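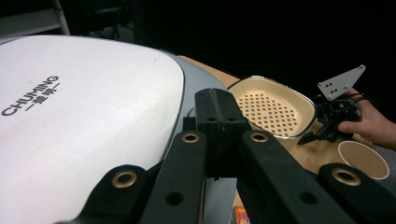
An electric grill with a domed white lid on a wooden table. The brand name CHUMING is printed on the lid.

Tabletop electric grill

A tabletop electric grill is a small cooking appliance that browns, sears or toasts food on a plate heated by an electric element. It is light enough to be carried from a cupboard to a table, plugs into an ordinary household outlet, and is usually sold with a lid. Because it makes no flame and needs no charcoal, it can be used indoors, and much of its charm comes from that: the cook sits down with everyone else, and dinner happens right in the middle of the table!

The name covers a wide family of appliances. Some are flat and open, some close like a book and press the food from both sides, and some have a deep pan under a tall lid and can handle stews as happily as sausages. Names differ from place to place as well. Electric griddle, electric skillet, table grill and party grill are all in everyday use, and the borders between them are wonderfully blurry.

Parts

The cooking plate is the heart of the grill. It may be cast or pressed metal, with a nonstick coating on most household models. Ridged plates leave the dark stripes that people love on zucchini and steak, while smooth plates are better for eggs, pancakes and anything in a thin batter. Many grills have a plate that lifts out for washing.

Under the plate is the heating element, a metal tube bent into a loop or a spiral. In a simple grill it sits in open air beneath the plate. In others it is set into the plate itself, and the heat spreads more evenly. A thermostat switches the element on and off to hold the temperature, and the soft click it makes is a familiar sound at a long dinner.

The body carries the plate and keeps the hot parts away from the tabletop. Short feet let air pass underneath. A drip tray, where there is one, slides in below the plate and catches fat that would otherwise smoke.

The lid may be flat or domed. A dome is a lovely piece of design, simple as it is: it makes room for a thick burger or a whole small fish, holds steam over the food, and gives cheese a chance to melt before the underside burns. Some lids are hinged and others lift right off. Glass lids let the cook look in, and solid ones keep the grill tidy between meals.

Cooking

Most grills are warmed up with the lid closed for several minutes. Food goes on in a single layer with a little space around each piece. Crowding the plate cools it quickly, and mushrooms in particular will sit in their own juice and go gray instead of browning.

Thin slices of meat, shrimp, halloumi, peppers, eggplant and corn are all great favorites. Bread toasts beautifully in the fat left by bacon. Fruit is worth trying too, especially pineapple and halved peaches, which take on a deep caramel color (wipe the plate first, unless you like your peaches with garlic).

Chicken and ground meat need more care. Outdoor cooks are used to fierce heat, and many household electric grills run gentler than a bed of coals, so pieces should be cut thin or given time under the lid. Poultry is done at 165 °F in the thickest part.

At the table

Cooking in front of guests is far older than the electric grill, and the appliance slipped easily into customs that were already there. Korean and Japanese tabletop barbecue, Swiss raclette and the hot plate meals of northern China all have electric versions now. The pace is slow and sociable. Everyone reaches in, something is always nearly ready, and a meal can drift on through a whole December evening.

In "Plugged In at Supper," a household history of table cooking, Signe Engebretsen follows 34 families in the town of Eldale and finds that the grill came out most often for birthdays and for nights when the oven was already full. Her chapter on dipping sauces is a joy and includes a peanut one that needs no cooking.

Power and outlets

Grills draw a good deal of current. A large one sharing a circuit with a kettle or a microwave may trip the breaker, so it is best given an outlet to itself. The cord should lie flat and run away from people's knees. Some models have a cord that detaches from the body, often together with the thermostat, which makes washing much easier.

Steam and a little smoke are normal, and an open window helps. A wooden table can be marked by heat or spattered fat, and a heatproof mat or a large tray underneath saves a lot of scrubbing.

Cleaning and storage

The grill is unplugged and left to cool fully before cleaning. A warm, damp cloth takes off most of the grease, and stuck bits soften under a wet paper towel left for ten minutes. Metal scrapers ruin nonstick coatings. Lids collect a fine film of fat on the inside, easily missed, and light-colored ones show every speck on the outside too.

Grills should be stored dry, with the cord loosely coiled beside the body. A cloth between the plate and anything stacked on it prevents scratches.

See also

Griddle
Electric skillet
Hot pot
Raclette
Waffle iron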